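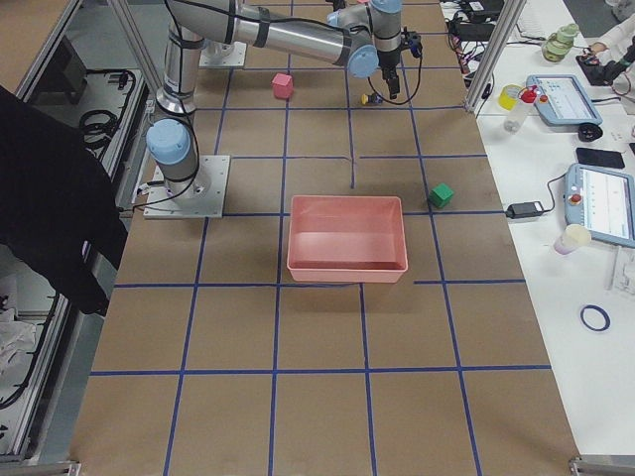 According to one tester, the old export menu was "like being asked to fill in a tax return before you're allowed to leave the cinema", and Rarnitard has decided to take that as constructive feedback.

Version 2 of Skindovon, the company's sound editing program for home users, is released today. The export menu used to offer 167 settings. It now offers 24, and the rest have been moved to a panel marked Advanced, where those who miss them can visit.

3/28/22
By the Rarnitard press desk, Zistulthorpe

The new version also brings a proper undo history. Earlier editions remembered only the last change, a feature the company once described in its own manual as "encouraging". Users can now step back through a whole session, and the history is saved with the project.

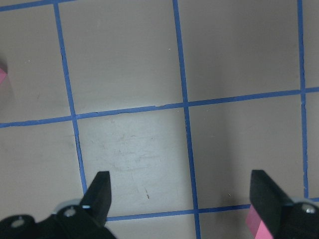
What it costs

Skindovon remains free for projects of up to 2,000 clips. Beyond that a paid licence is needed – though anyone with that many clips may also want a lie down. Existing licence holders get the update at no charge.

Noise removal has been rebuilt by Mühlbauer, the audio firm behind the program's original filters. It deals with hum, hiss and passing traffic,
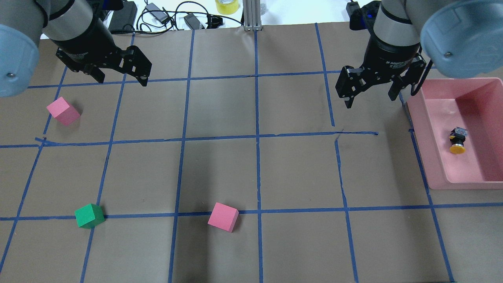
and it will have a go at wind, with results the company prefers to call "promising". A fix for the crash when importing very long recordings is due in April.

Comments

hissandtell: Does the undo history survive a crash? Asking for a podcast.

mono_and_proud: I used all 167.

teacosy: Please tell me the purple toolbar has gone.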